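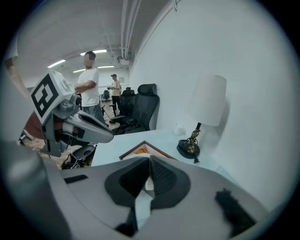 Ticket 3577
Subject: Certificate of origin rejected at Rarno entry point
Opened by: Hussam Bitar, Export Documentation, Gameck
Handled by: Member Services Desk, Sereck–Shirima Chamber of Trade
Priority: High
Status: Closed

Summary of the request

The member reports that a certificate of origin issued through the Chamber's online portal was refused by the customs office at Rarno. The shipment, covered by invoice 1761, is being held in the bonded warehouse. The member asks the Chamber to confirm that the certificate is valid and to state what must be corrected before the goods can be released.

Log

9:10 a.m. Request received. The member attached the rejection notice, the commercial invoice and the packing list. The notice gives the reason as "consignee details do not match" and does not name the document at fault.

9:45 a.m. The desk compared the certificate with the Chamber's register. The certificate number, stamp and authorized signature are in order. The certificate was issued under the bilateral trade agreement and is within its period of validity.

10:20 a.m. The consignee on the certificate is shown as "Shirima Trading." The invoice gives the name as "Shirima Trading and Supply." The member was asked which name appears on the buyer's import license.

11:05 a.m. Reply from Mr. Bitar: "The license uses the longer name. We selected the buyer from the saved list in the portal and did not type it in. The same entry was used for our last shipment in September and was accepted."

11:30 a.m. The saved entry was reviewed. The buyer registered its new name with the Chamber after the September shipment, but the portal continued to offer the old record. The matter was passed to the portal team as a separate fault.

1:15 p.m. The desk spoke with the customs liaison officer at Rarno. A corrected certificate will be accepted if it is marked as a replacement and refers to the number of the original. A letter of explanation alone will not be enough.

2:40 p.m. Replacement certificate issued at no charge. The member was instructed to return the original within 30 days and to send the replacement to the buyer's customs broker — a scanned copy is sufficient for release, with the paper copy to follow by courier.

4:05 p.m. The portal team confirmed that 8 other buyer records carried outdated names. All have been corrected, and the members concerned have been notified in writing.

4:50 p.m. Mr. Bitar confirmed that the broker has received the scanned copy and that customs has lifted the hold. Storage fees for the period are under discussion between the member and the warehouse operator. The Chamber is not a party to that discussion.

Outstanding items

Return of the original certificate by Gameck.
Addition of a name check against the import license before a certificate is submitted. Assigned to the portal team; no release date set.

Members who need a replacement certificate should quote the original certificate number and attach the rejection notice when opening a ticket.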